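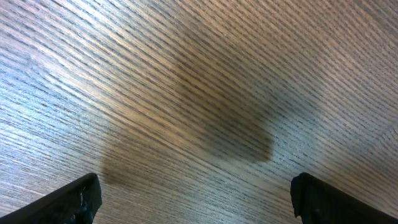 Wood Is Full of Lines! And So Are Words

Do you have a wooden table at home? Go and put your nose right up to it. Closer! Now look for the lines.

Those lines are called the grain, and they are one of the best things about wood. Some are pale tan, some are honey brown, and in between there are often tiny dark dashes, like somebody went over the whole thing with a very sharp pencil. Grain is made while the tree is growing. A tree adds a new layer of wood under its bark each year, and the wood cells inside mostly point the same way the trunk does. When a saw cuts the trunk from end to end, you get to see all those layers from the side, and they look like long streaks.

Try this: tip your head until a window or a lamp makes a shiny patch on the wood. The brown goes silvery! Now hold your hand over the table so that it makes a shadow. The brown goes gray. It's the same piece of wood the whole time, and only the light has changed. People who paint pictures of tables have to think about this a lot.

Now let's put something on the table.

Little Cubes, Big Alphabet

Alphabet blocks are small cubes with letters on them, and sometimes numbers and pictures too. A cube has six sides (we call them faces), and all six faces are squares of exactly the same size. Pick up a block and count them. Top, bottom, front, back, left, right. Six!

So here is a fun thing to think about. If every face had a different letter, how many blocks would you need to fit in the whole alphabet? There are 26 letters. Four blocks give you 24 faces, so that's two short. Five blocks give you 30, and you'd have four faces left over for whatever you like. A snail, maybe.

Then why do block sets have more than five blocks? Try spelling CAT when the C and the A are on the same cube. You can't do it! One of those letters is always going to be stuck on the wrong side. Having lots of blocks means you have a much better chance of getting the letters you want all at the same time.

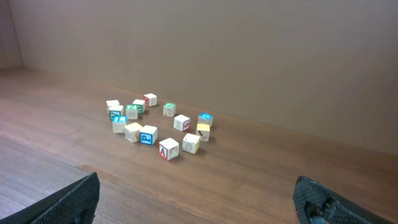
Fourteen alphabet blocks on a wooden surface. Look for the red borders and the green ones.

Why Are the Blocks Different Colors?

Plain wood is a lovely color, but it doesn't stand out very much on a brown table. A bright border around the edge of a face helps your eyes find the letter in a hurry. Some faces have a colored letter on a pale background. Others are the opposite, with a pale letter on a big square of color, and those are easy to spot even from across a room.

The color of a letter doesn't change what it says. A red B and a blue B both say "buh." That sounds obvious when you are seven, but very small children have to learn it! They also have to learn that a letter needs to be the right way up. A cup is still a cup if you turn it upside down, and a shoe on its side is still a shoe. Letters are fussier. Turn a small b upside down and it starts to look like a q — or a p, if you flip it over the other way. Tip a big N onto its side and you've got yourself a Z.

Blocks are great for practicing this, because they never land neatly. You tip them out and they go every which way, and then you have to turn each one around to read it.

Alphabets Were Toys a Long Time Ago, Too

Putting letters on toys is an old idea. More than three hundred years ago, some grown-ups were already saying that children would learn to read faster if it felt like a game, and they suggested sticking letters onto dice and other playthings. Later on, sets of wooden alphabet blocks turned up in lots of homes. Some had letters pressed into the wood, some had paper pictures glued on, and some were printed with ink.

Wood is a good choice for a block. It's light enough for a little hand and strong enough to be dropped again and again. It also makes that excellent clonk when a tower comes down.
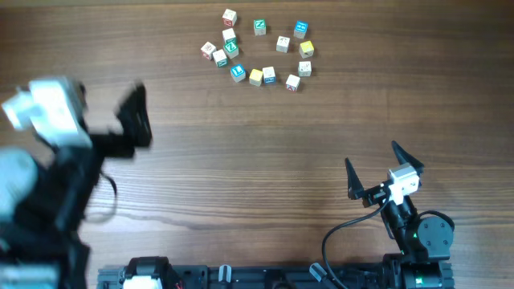

The same kind of blocks, seen from higher up. Can you find a green Z? How about a white L on blue?

Z Is a Funny Letter

Z comes at the very end of the alphabet, and in English we hardly use it. Look at any page in a book and you will find piles of Es and maybe not one single Z. But a block set needs it anyway, or you'd never be able to build ZOO, ZEBRA or PIZZA. (For PIZZA you need two!)

L is much busier. It's in LEMON and LION and BALL. To draw a big L you need just two straight lines, one going down and one going across. Z takes three. Try both with your finger on the table, and see if you can feel the grain going past while you do it.

Games to Play With Your Own Blocks

You can use any number of blocks, but 14 is a nice amount for two people.

Tip and spell
Tip all the blocks onto the table. Don't turn any of them over! Using only the letters facing up, make the longest word you can. Then everybody gets to turn over one block and try again.

The ring game
Put your blocks in a ring and leave a space in the middle. One player closes their eyes while the other moves one block into the space. Which block was it, and where did it come from? This one is harder than it sounds.

Picture story
Find all the faces with pictures on them and line them up. Now tell a story that uses them in order. If a duck comes right after a train, then you have a duck and a train in your story and you'll just have to work it out.

Tallest tower
Stack the blocks one on top of another, with the edges lined up as carefully as you can. Then knock it down and build another one, but make this one a bit crooked on purpose. How far can a block stick out before it falls?

Made-up words
Pick six blocks with your eyes shut, lay them in a row, and read whatever is on top. We got RINDEX once and ZARNEL once (we swapped in another block for that one, so it was a tiny bit of a cheat). Decide what your word means. A rindex could be a person who peels oranges. A zarnel is definitely some kind of animal, and it has whiskers.

Words to Know

Grain: the lines and streaks you can see in a piece of wood.

Cube: a solid shape with six square faces that are all the same size.

Face: one flat side of a block.

Knot: a dark mark in wood, left where a branch joined the trunk.

Border: a line or a band of color that goes around the outside of something.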